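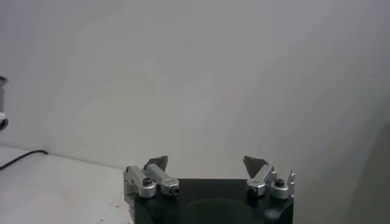
Slide 1: Pale grey-white, and plain

Leave this up while people find seats. Lights down at the front only, so the colour doesn't go muddy on the screen.

Hello, thanks to Seraina Gasser for having me, and yes, I really am going to talk for half an hour about plain walls! Ask who has painted a room in the last year. Ask who painted it white. Ask who stood in the shop with the colour card and felt slightly ill.

Point to the wall on screen. It's somewhere between grey and white, and I could look at it all day. Say why: a pale wall picks up whatever the light is doing, and you can live with it for years before you've properly met it.

Flistum story (keep it short, I went on far too long at Bosell). We had 4 tins of leftover white from 4 different jobs and I thought, well, white is white. Painted one patch from each next to the others. One went pink by teatime, one looked like the inside of a fridge. Recep Ekinci came in with the sandwiches and asked which one was the undercoat. All of them were meant to be the finish coat!

Slide 2: words only, "Which way does the window face?"
North light is cool and steady. It makes a grey-white greyer, and a white with a drop of blue in it can feel like a waiting room. South light is much kinder and will warm up nearly anything. East and west rooms change their minds halfway through the day, so look at your patch at breakfast and again with the lamps on. Please, please look with the lamps on. I've met so many people who only ever use the room after dark and chose the paint on a Saturday morning.

Slide 3: the sample boards
Pass the boards round now (start left, they got stuck on the right last time). Each has two full coats. Let people hold them flat, then upright, and listen for the noise when they see the difference, I love that bit. Paint a board, stand it against the wall, move it about. Don't dab little squares straight on to the old colour, your eye will mix the two up.

The filling and sanding part. It's dull and I adore it. A plain wall has no pattern to hide behind, so every old screw hole gets its say. Torch held close against the surface, beam running along it, pencil ring round each dip. Fill, leave it alone, sand, wipe, torch again. Anselmo Huaranga does his with the curtains shut and he's quite right.

Sheen: matt for most living rooms, something tougher where hands and bags go past. Shiny paint over a bumpy wall will show you the bumps for ever. 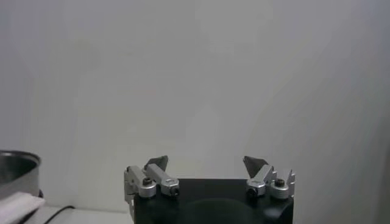

Slide 4: Back in the same room

Change of pace, give them a moment with it. Then the question I get every single time: "Shouldn't I hang something?"

Maybe! Wait a month. Live with it bare first, see where the sun lands and where you find yourself looking. Dark or shiny things stand out strongly with something pale behind them, so one good object may be all you want. At Misgate they put everything back up on the first evening and then took half of it down again.

Cost slide: the Misgate hall came to 1,635 all in, and about 600 of that was preparation. Expect gasps. Say it slowly, then say I'd spend it again tomorrow.

If time: the Teixeira stairwell, 9 boards before we chose, and we went back to the second one.

Questions. Likely ones: damp patches (find the leak first), painting over wallpaper (test a corner), ceilings (same colour as the walls, go on, try it). Pirmin Leitner has the spare boards at the door for anyone who'd like to borrow one. Get them back before they leave the building!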